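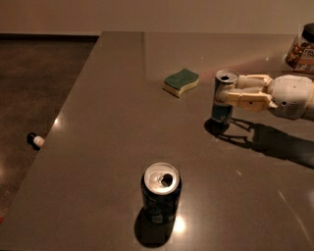 Débarrasser la table le soir, je l'ai longtemps remis au lendemain matin. Le lendemain, les canettes entamées avaient collé, les biscuits apéritif étaient mous et je passais plus de temps à frotter qu'il n'en aurait fallu la veille. Depuis le mois de mars, je m'y tiens avant d'aller me coucher.

Je commence par les canettes. Une canette ouverte a l'air vide bien avant de l'être, alors je les prends une par une et je les secoue un peu au-dessus de l'évier. Il reste presque toujours un fond. Je rince, j'égoutte tête en bas, puis elles vont dans le sac du tri. J'ai arrêté de les écraser : chez nous, à Gukmont, la consigne affichée dans le local demande de les laisser entières.

Ensuite le bocal. J'en ai acheté un transparent pour les choses à grignoter, 8 euros à la droguerie, et je le préfère aux paquets pliés avec une pince. On voit ce qui reste et on sait quand en racheter. Je le referme tout de suite, avant de passer l'éponge — j'ai déjà envoyé de l'eau dedans et il a fallu tout jeter.

L'éponge vient en dernier. Elle doit être humide, bien essorée. Sur un plateau lisse et un peu sombre comme le nôtre, trop d'eau laisse des traces qu'on ne voit pas sur le moment et qui ressortent dès qu'on allume la lampe. Je passe dans le sens de la longueur, je rince l'éponge, je repasse une fois, puis un coup de torchon sec. Pour les ronds de soda, j'utilise une goutte de liquide vaisselle. J'ai essayé un spray de chez Skinon que j'avais en promotion, il laissait un film gras et je ne l'ai pas racheté.

Je change d'éponge quand elle commence à sentir, sans calendrier précis. Entre-temps, elle sèche debout contre le robinet.

Il me reste à trouver des dessous de verre qui ne glissent pas. Ceux en liège se sont effrités et ceux en silicone attrapent toutes les miettes. Si vous en avez de bons, les commentaires sont ouverts.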